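Chapter 8
The Table and Its Surface

After this chapter you should be able to:
– name the parts of a work table and say what each part must carry
– choose a surface colour for a given kind of work
– place a lamp so that the shadow of the hand does not fall on the work
– clean and check a tabletop at the end of the day

Words to learn: tabletop, edge band, underframe, glare, matt, glossy, level, to wipe down

Introduction

In the earlier chapters we spoke about chairs, shelves and cupboards. We left the table until now, and some teachers have asked why. The reason is that a table is the simplest piece of furniture to draw and one of the more difficult to choose well. A student who is asked to describe a table will usually begin with the legs. In a workroom it is better to begin with the top, as this is the part that the eyes and the hands meet all day.

We use the word "tabletop" in this book for the whole upper board, and the word "surface" only for its outer skin, the part you can touch. The two are often mixed up in catalogues. When a seller writes that a surface is 21 millimetres thick, he means the tabletop.

The workroom in Kvaran

Heiðrún Baldursdóttir has taught furniture and room planning in Kvaran for many years, and several exercises in this chapter come from her course. When she took over the workroom there, the tables were dark brown and had a high shine. They looked handsome in the brochure of the school. The students, however, complained of tired eyes in the afternoon, and small dark parts such as screws and buttons were easily lost on them.

She did not buy new tables. Together with her colleague Bjarke Zoëga she had the old underframes repaired and ordered new tops in plain white. The first top was put in place on March 25, 2019, and for some months the old and the new tables stood side by side, so that the students could compare them. Their notes from this period are used in Exercise C.

Not all of the notes were in favour of white. One student, Ladan Mirzaei, wrote that she liked the brown table more for sorting pale thread, and she was right. A white surface is good for dark objects and poor for light ones. For her work she was given a dark green mat, which she rolled out when she needed it and put away afterwards. We recommend the same solution to our readers. It is cheaper to change a mat than to change a table.

8.1 Colour

The colour of a surface has two tasks. It should make the object easy to see, and it should send some of the light of the room back towards the worker. A pale surface does the second task well. A dark surface takes the light in, and the worker then wants a stronger lamp.

Between very pale and very dark there are many middle colours, for example light grey, sand and birch. These are restful, and for writing or reading they are often the best choice. For fine work with dark parts we still prefer white.

8.2 Shine

Colour and shine are different things, and they must be decided one after the other. A white surface can be glossy or matt. On a glossy one the lamp is seen again as a bright spot, and this is called glare. The worker moves the head in order to escape it, and after an hour the neck is stiff. On a matt surface the same light is spread out softly.

Very matt surfaces have a weakness too. They keep pencil marks and the grease of the fingers, and they ask for more patience with the cloth. In Kvaran a half-matt finish was chosen in the end.

8.3 Light and shadow

Anything that is held over a table, when the light comes from above, can throw a shadow on it. On a dark top we hardly notice this. On a white one the shadow is easy to see – and the student can use it for learning. 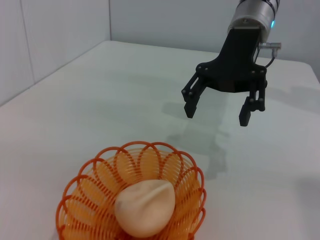
A shadow with a soft border usually comes from a large lamp, or from a window with a thin curtain. A shadow with a sharp border comes from a small, strong lamp. When the thing is lowered towards the table, the shadow becomes clearer at its border and moves closer to the thing itself. With a little practice one can judge the height quite well in this way.

For ordinary bench work we plan with a light of about 500 lux, measured on the surface and not at the ceiling. Right-handed persons should have the main lamp on the left side, and left-handed persons on the right side. Greer Tennant, who teaches the evening group, asks her students to draw the shadow of their own hand with a soft pencil on paper, then to move the lamp and draw it once more.

Exercise A

Lay a sheet of white paper and a sheet of dark paper next to each other under a lamp. Put a black button and a white button on each. Step back until you can no longer see one of them. Write down which one it was, and how far away you stood.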